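黑色台面收纳，浅色小物越摆越上瘾！

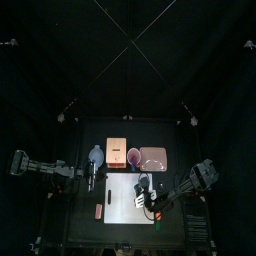
后排：浅蓝色瓶子、木盒、粉色杯子

楼主 Dutum小厨
各位晚上好！最近迷上了深色台面配浅色小物，真的太出效果了。我自己家厨房原来是白台面，浅蓝、浅粉放上去都发虚，换到黑底上颜色一下子就跳出来了（我对着看了好半天，哈哈）。我最喜欢中间那个浅色木盒，带一点桃子色，底下还有一圈偏红的边，夹在蓝瓶子和粉杯子当中特别暖！白色漏铲配砧板也好看。想听听大家的意见：常用的东西靠后站一排，前面留给砧板，这样用起来顺手吗？

2楼 晒太阳的葱
顺手！我家就是这么摆的，切完菜往后一伸手就够到了。那个浅蓝色瓶子的形状我好喜欢，肚子圆圆的，上面收窄，像个灯泡。

3楼 Trernau
好看归好看，我不太赞成。黑台面我用了3年，面粉、水渍、指纹，样样看得见，一天擦八遍都不够。新手慎入。

4楼 Dutum小厨
回3楼：这个我认！不过我反倒喜欢看得见，脏了马上就擦，白台面上的水渍我老是漏掉。

5楼 Yavuz Dursun
木盒放砧板后面，我会担心溅水。我以前有个差不多大小的木盒，就搁在水槽边，到十二月底边发黑了，心疼死。建议垫个小托盘，或者挪到离水远的一头。另外漏铲我主张挂起来，平放太占地方。

6楼 晒太阳的葱
挂起来我不同意哎，挂墙上落灰，还得先冲一遍再用。找个高一点的筒插着最省事，我那个筒才花了8块钱，用到现在。

7楼 Buneo
同意6楼！补充一句，筒底铺张厨房纸，每周三换一次，已经成习惯了。
还有那个粉色半透明的杯子，我太爱这种材质了，里面的蓝色透出来，粉配蓝，清清爽爽的！

8楼 Trernau
半透明的杯子放久了会发雾吧？我家那几个洗着洗着就不透了。

9楼 Buneo
用软海绵，别用钢丝球。泡温水加一点小苏打，300毫升水放一小勺就行，我家的还挺透亮。

10楼 Dutum小厨
收到收到！托盘周末就去挑，漏铲先按6楼说的插筒里试试。Trernau你也别光泼冷水呀，把你家黑台面拍来看看嘛！

11楼 Trernau
行吧，等我擦完。

浏览 2,701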